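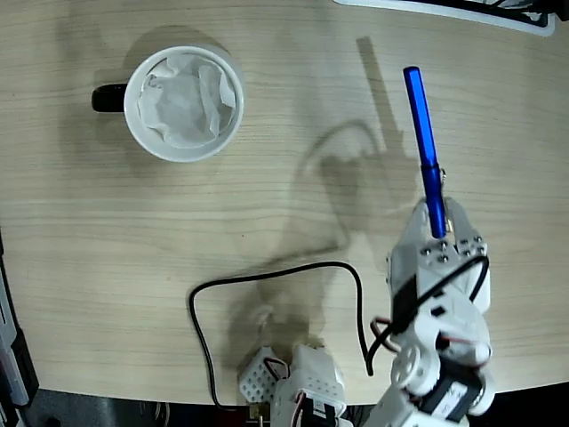
Every December someone in my family asks when the robots will be doing the dishes. I work near enough to robots to be asked and not near enough to know. My current answer is that one can hold a blue marker pretty much upright over a table. There's also a white mug on that table with a wad of tissue stuffed in it, and I'd like to see the demo where the machine deals with that.

Holding a pen up is a chore, I'll give them that. My kids can't do it either.

Korkor Sowah runs nights at a shop that packs cabinet hinges. Her arm puts 400 bags an hour in a box. Then a bag lands folded over and she gets a phone call. She says the arm is great and she has never walked so much in her life.

Vinell wants $500 a month for a kitchen helper that "learns your home." I asked the rep if it could empty a dishwasher. He asked what kind of dishwasher.

Reto Bühler thinks laundry in 3 years. He also thought laundry in 3 years when I met him, and he has since had to buy a bigger hamper.

My own guess: shop floor yes, if you bolt everything down and nobody bumps the table. Kitchen, ask me again after somebody's robot finds the lid that goes with the container.

Anyway it's Thursday and the sink is full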